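4. Clearing and Wiping the Table

The Lirnetti table has a white top. White shows everything, a fact the sales brochure presents as elegance. Chapter 3 dealt with getting the legs on. This chapter deals with keeping the top in a state where you can find things on it, and it applies to both the fixed and the folding version.

4.1 What you need

A soft cloth, a second soft cloth for drying, a bowl of lukewarm water and a drop of ordinary dish soap. Paper towels or tissues will do for spills. The Idis cleaning kit sold alongside the table contains two soft cloths and a bowl.

4.2 Clearing the top

1. Remove cups, plates and anything else that can spill. Start with the full ones.

2. Pick up snack packages by the sealed end. If you don't know which end is sealed, carry the package level until you do.

3. Collect the small stuff: packets, wrappers, caps, the single screw left over from Chapter 3. Dark items are easy to spot on a white top. White ones are not. Run the flat of your hand slowly over the surface to find paper strips, labels and tissues.

4. Lift paper straight up by one edge. Do not drag it. A sheet that has been sitting in something sticky will leave its bottom layer behind, and you will then be reading section 4.4.

NOTE: Small packets tend to migrate to the far edge, where they are out of reach for whoever is doing the clearing. Walk around the table. Leaning across it with your full weight is not covered by the Fisel warranty, and the folding version will take it personally.
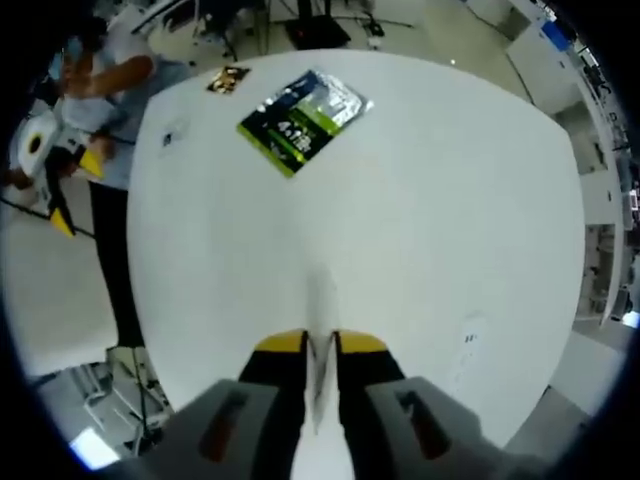

5. Sort what you have collected into things to eat, things to keep and things to throw out. Empty wrappers belong in the third group, even the shiny ones.

6. Shake crumbs from the packages over the bin. We mention the bin because an earlier edition of this manual didn't, and we received letters.

4.3 Wiping

1. Dampen the cloth and wring it out until it stops dripping.

2. Wipe from the far edge toward yourself in long, overlapping strokes. Circles look more energetic but mostly move the dirt to a new address.

3. Go over the edges separately. The edging strip collects crumbs – more of them than you would think possible for a strip that narrow.

4. Dry with the second cloth. Leave the top bare for 10 minutes before putting anything back on it, especially paper.

CAUTION: No scouring powder, steel wool or bleach. They do remove stains, along with the finish the stains were sitting on.

4.4 Marks that stay

Faint gray marks usually come from cup bottoms, keys or the metal feet of small appliances. Put a little dish soap on the damp cloth, rest it on the mark for a minute and rub gently. Repeat up to four times. After that, stop and look at the table from a standing position in normal light. If you can no longer find the mark, the job is done.

For paper stuck to the surface, lay the wet cloth over it and wait for it to soften. Fingernails are acceptable. Kitchen knives are not, however confident you feel.

Printing ink from packaging can transfer if a damp wrapper is left lying overnight. Try soap first. If that fails, write to Polák Service and ask for the stain sheet, which lists over 9 household substances and what each of them will do to your table.

4.5 How often

Clear daily, wipe when needed. Matěj Tichý, who wrote the first edition of this chapter, recommended wiping after every meal and again before bed. He lived alone and owned one plate. Most households manage well on less.

For tightening the leg bolts, go to Chapter 5. Clear the top first.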